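Lutuno hot drinks notes

Hi! I put this folder together in November after far too many mugs of coffee. It holds 183 short clips of drinks being stirred, all at table height or a bit above, plus a plain text file listing which mug went with which drink. I drank most of them - not all 183, I promise.

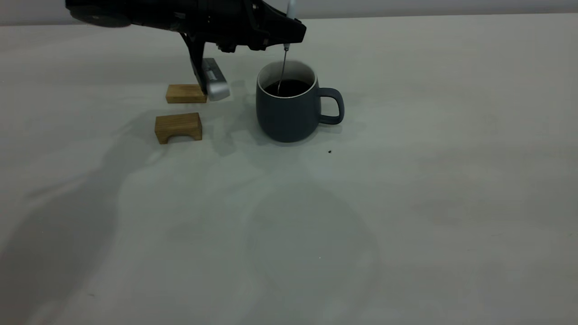 Dark mug with the white rim, black coffee, stirrer in.

Clips are sorted by mug, then by drink. Two of the tea ones are very short and I've left them in anyway. Use whatever you like, just mention Lutuno somewhere. If a file won't open, drop me a note and I'll upload it again.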